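Apple Day and the Big Table – a quick round-up

Right, this has to be short as the newsletter goes off at six and I've still got the rota to do.

First, thank you to everyone who came to the Clunden hall for the November table afternoon. Better turnout than last year. We ran out of chairs by half past two and people were sitting on the edge of the stage with plates on their knees, which was fine until the custard came round.

Cloths. We now own enough to do every table without borrowing from Ernberg, and they've all been washed and folded and are in the tall cupboard by the kitchen door. Please put them back in the tall cupboard. Not the other one, the other one is damp. If you take one home to wash (thank you) write your name on the sheet pinned inside the door. Two are still missing from the spring do and I'm not cross, I'd just like them back.

They do crease. I know. Ene spent a good hour with the iron last time and they were creased again by the time the urn had boiled. Her advice is to roll them round a cardboard tube instead of folding – the fabric shop in Sikham gives the tubes away if you ask nicely. If anyone's going that way before Christmas could you pick up 3 or 4, the long ones.

Plates. The plain ones stay in the hall. The ones with the gold edge are Arnaldo Vieira's own and went home with him, so don't go hunting for them. One chipped, he says not to worry. Plain ones have been counted and we're still at 100, so whoever has been quietly replacing the broken ones, we've noticed and we're grateful.

Now the apples. So many apples. We asked for "a few from the garden" and got crates. Cookers went to the crumble table, eaters went out for people to help themselves, and the bruised ones went in a bucket for Ernberg's pigs. What's left is in the back porch in newspaper, help yourself, bring a bag. Check them for soft spots first becuase one bad one will do the lot.

A lot of you asked about the way the tables were laid, with so little on them. That was Arnaldo's idea. Plain cloth, plain plate, fruit, done. No doilies, no paper leaves, no jam jars of twigs (sorry, I liked the twigs). It does make setting up a great deal quicker and the fruit gets looked at for once.
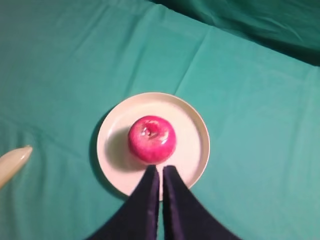 Red on that blue-green works a treat, and we'll be sticking with it for the New Year lunch. So please save your red eaters if you've got somewhere cool to keep them. Wrapped one by one, not touching, and not next to the potatoes. A garage is usually all right.

Money. We took 400 pounds on the door and in the raffle together, with the hall hire still to come out of that. The kitchen fund is aiming for 1000 so there's a way to go yet but the new cooker is starting to look possible. The left hand ring on the old one has now gone completely. Don't try and light it.

Things left behind – a brown glove, a child's wellington, a very good bread knife, a casserole lid with no casserole. All on the shelf over the coat hooks.

Wanted for New Year: someone to do soup, someone else to do a differnt soup, two people to lay tables from ten in the morning, and anybody with a trolley. Names to me or to Ene, or put a note through the hall door.

Recipe for the crumble next time, I've run out of room.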